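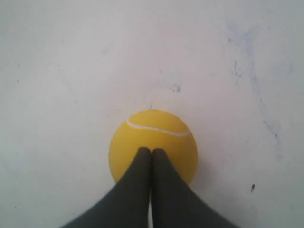
Wrist cam, Onov cell, gripper tips on the ball.

Onov cell - fault review, minutes
Zekasmont, small meeting room, 26 March 2026
Chair: Vernon Desjardins. Minutes: me (MK). Also in: JT, Priya, Lowell. Apologies: Anders, still at Pokavbridge.

1. Last minutes
Agreed, no changes. Spare tips for the Kragh gripper still not ordered, see 5.

2. What happened
JT went through the log. Ball pick routine, run 2810. Arm came down, fingers closed, controller flagged "object held" and started the lift. Nothing held. Arm did the whole transfer with empty fingers and opened over the bin as normal. Ball stayed on the table and rolled off the front when the arm came back past it. Lowell was reaching in to get it when the next cycle started. Arm stopped on the light curtain. No contact, no injury. Logged as near miss.

Vernon wants it clear in the report that the curtain did its job but the cell should never have been in a state where someone thought it was OK to reach in. Lowell agrees, says the stack light was green and he took that as idle. It means "ready". Priya: same confusion came up in February and we left it.

3. Cause
Not settled. JT thinks false grip signal. Held flag is set from motor current only, no check on finger width. If the tips meet each other low on the ball instead of going either side, current rises just the same and controller is happy. Looked at the wrist view on the screen, tips side by side against the lower face of the ball, yellow showing out past both fingers. Vernon asked if that's the fault or just how an approach looks from that angle. JT can't say from one still, needs width data next to it.

Priya raised the white surface. Blue smudge and streak on the right side, few small dark marks. Could be pulling the ball center off in the vision step. JT doubtful, yellow on white is an easy segment, but no cost to cleaning it. Some back and forth on this, parked.

Ball swap also mentioned. Current one is smoother looking than the old felt ones. No one had friction numbers.

4. Test so far
72 repeat picks at reduced speed after the stop. 9 false "held" flags, all with the ball left on the table. So it repeats, good. JT to rerun with width logging on, same speed, then again after the surface is cleaned so we dont mix the two up.

5. Actions
JT - add finger width check to held flag, no lift if width reads closed. Before any full speed running.
Priya - change stack light so green is not used for "ready", update the card on the door.
Lowell - clean table, then order spare tips (2 sets).
Vernon - near miss report, copy to Pokavbridge, they run the same Kragh routine and need telling today.
All - no reaching in without the cell locked off, whatever the light says. Key goes in your pocket.

6. AOB
Cell stays at reduced speed till the width check is in and Vernon has signed it. Priya asked about the demo, Vernon said it waits.

Next meeting when JT has the rerun data. JT to send out teh log extract.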